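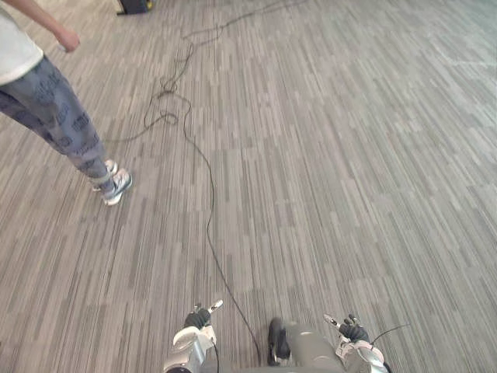
Retesville's soft furnishings store is moving, and taking its mending table along

October 23, 2021

After 12 years on the same narrow stretch of Bataineh Street, with its squeaking door and its window that always seemed to have one more pillow in it than would fit, the Flasow home textiles store is packing up and moving to bigger rooms across town. Regulars will be glad to hear that it isn't going far, and gladder still that the mending table is going with it.

The new address is the old Skekberg furniture hall, which has stood dark since the furniture business closed its doors in January. Owner Jad Tarawneh signed the lease this month and hopes to be selling curtains, throws and cushion covers there well before the holidays, although he is careful not to name a day just yet.

"I have promised my wife an opening date three times now," he said over tea at the back of the store, "and each time something comes up with the heating. So I'm telling people soon, and soon is what I mean."

The move will give the store 738 square feet more than it has today, and anybody who has ever tried to get past another shopper in the curtain aisle with a baby carriage will understand why that matters. Tarawneh plans to put rugs in the front, bed linens along the long wall, and a proper cutting counter where people can bring their own measurements and not have to shout them across the room.
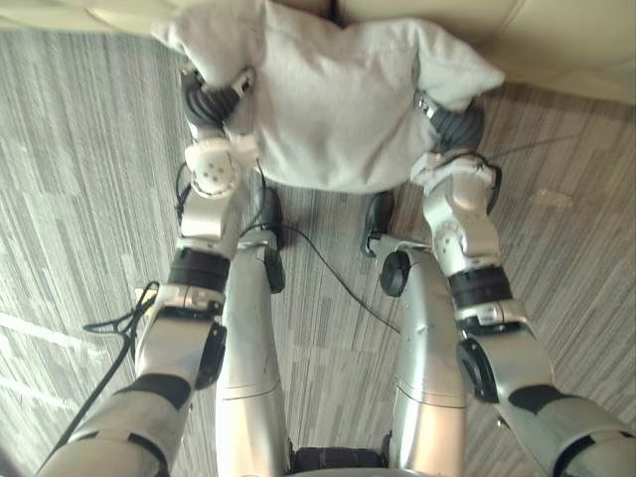 Light gray cushion, cream furniture and a gray striped carpet.

Cushions remain the heart of the business, as they have been from the beginning. Tarawneh started out with a rented sewing machine and an order for 80 seat covers from a Retesville hotel, and he still remembers the color (mustard, and a great deal of it). These days much of the work comes from families who like the sofa they have and only want it to look cared for again. A fresh cover, he says, will often do the trick, and when a cushion has gone flat there is usually a way to plump it up with new filling for a good deal less than the price of a new one.

He has some advice for those at home, too, and gives it freely whether you've bought anything or not. Turn your seat cushions every week or so, if they are the kind that can be turned. Wash the covers inside out with the zipper closed. And please, he asks, measure the cushion itself before ordering a new cover, and leave the old cover out of it, as years of washing may well have shrunk it.

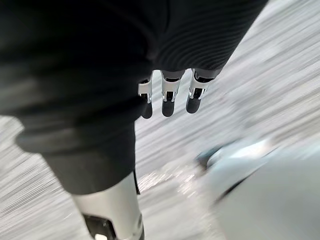 Mending evenings to carry on

The store's mending evenings, which began with a few neighbors and a box of odd buttons, will start up again once the new rooms are ready. Up to seven people can sit down at the table at one time, and the plan is to add a second table if there's enough call for it. Bring whatever needs attention: a sweater with a tired cuff, a coat lining, a tablecloth somebody's grandmother embroidered and somebody's puppy found.

Dark clothing has its own drawer of thread, by the way. Tarawneh says black fabrics are the hardest on the eyes in the evening, and he has ordered brighter lamps for the new place with exactly that in mind.

The evenings are free, with a jar by the kettle for anyone who would like to chip in around two dollars for tea and needles. The Bataineh Street store will keep its usual hours until the move, and everything on the remnant shelf is half price until it's gone. Repairs already left at the counter can be picked up at either address.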